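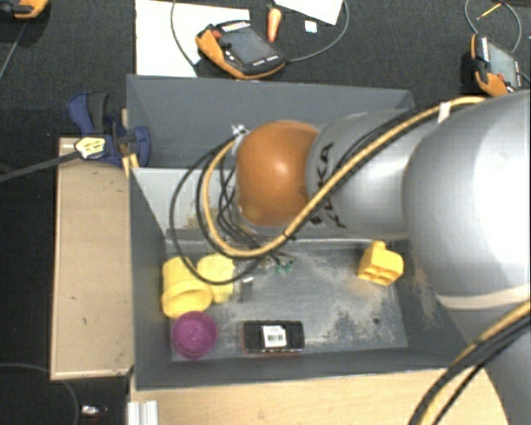
I'm looking for people who will sit down with me and tell me what they call colors. That's the whole job, more or less, and I'm more excited about it than I've been about anything in years! My project is called Domano, and it's a study of the everyday words people in and near Fliltberg use for color, with a special weakness for the stretch between yellow and orange, where everybody seems to draw the line in a different spot. Take the thick cable in the photo. I'd say "egg yolk" and leave it at that, but I've already heard yellow, orange, mustard and school bus for shades just like it. The rounded cover it loops past is plain orange to me, no argument, and I'd love to know if you'd argue.

I started collecting these words in February with a stack of paint cards and a notebook, mostly from people waiting for their laundry at the place downstairs from me. I have 2,087 answers written down so far. Some are single words and some are long stories (one woman spent ten minutes on the exact green of her grandmother's bathroom, and I wrote down every bit of it). Now I want to do it properly, with the same cards and the same light for everybody, and for that I need 300 people.

You can take part if you're 18 or older and you've lived in the Fliltberg area for at least a year. You don't need to know anything about art or design. House painters, please come. People who say they only know six colors, please come too – you're harder to find than you'd think. If you're color blind I very much want to talk to you, and there's a separate set of questions that I wrote with help from people who are. English doesn't have to be your first language either. If you grew up with other color words, bring them along and we'll write those down as well.

A session takes an hour, sometimes a little more if we get chatting, and I do get chatting. We sit at a table by the north window, I show you the cards one at a time, and you say whatever comes to mind. Then you sort them into piles any way you like. After that I ask you a few questions about where you grew up, what you do for work, and what color your front door is. I record the sound with your okay, and you can ask me to erase it later.

I pay $25 in cash at the end of the session. There's coffee, there's tea, and there's usually something from the bakery on the corner. Parking is a pain, so take the bus if you can.

Sessions are held upstairs in the Rodrigues building, second door on the left. The stairs are steep and there's no elevator, but I can bring the cards to you if that's a problem, so just say so when you write. Please don't wear tinted glasses, and if you've got contacts with a color in them, leave them at home that day.

I'd also like 4 people to come back for a second session a couple of months later, same cards, to see how much their words have drifted. Tell me if you'd be up for that one. It pays the same.

To sign up, send a note through the Domano page with your first name, a phone number, and whether mornings or afternoons suit you better. I answer everything myself, so give me a few days. I started booking on 1 May 2026 and I'll keep going until the chairs are full. If you've got a favorite color word that you've never heard outside your own family, put it in the note!

We use cookies to remember your settings and see which pages get read. Accept all | Only necessary | Read our cookie policy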